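Three Hours, One Glass: A Chat With the Owner of Celtham's Cider Room
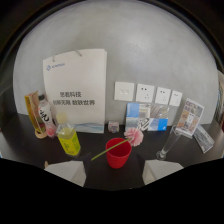

How the evening works

I got to Vunico on a Sunday just before it opened, and the owner already had a glass in my hand before I'd found my notebook. There are 46 ciders on tap here, all pour-your-own, and I wanted to know how on earth you pick a first one.

"Start dry," she told me. "People run straight to the pear and the cherry, and then everything after tastes like nothing."

So I started dry (and okay, I had the cherry second). You pay when you come in and get a rinsed glass and three hours. You can bring your own food too - the couple next to me had a whole roast chicken!

I asked where the ciders come from. "Mostly small presses. The Ibarra people send us a barrel when they feel like it. I've given up calling them." The Ibarra was on tap 3 that night, cloudy and a little sour, and I went back to it twice.

Does anyone try to taste all of them? She laughed at me. "They try. I tell them to take small pours and drink some water, and by ten they're sitting down with a Stistska and talking about their dog."

She's adding a shelf of bottles to take home in October, and she wants longer tables. "The little ones are no good. Everybody pushes them together anyway."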